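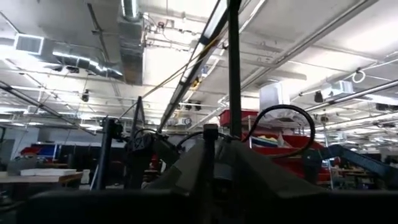
Maarten Willems wrote:
> Are you still losing steps on the wrist once the arm gets moving? Mine was fine up to 2,000 and then went to pieces.

Hi Maarten, hi all,

No, and I'm thrilled! I dropped the acceleration to 300, left the top speed at 4,000, and the Draltado board ran 3 long programs without a slip – the same ones that beat me all January. I also gave the cable a wider loop so it stops tugging at the joint.

Next up is the Segers encoder. Does anyone have the pinout? Mine came without a sheet.

Gijs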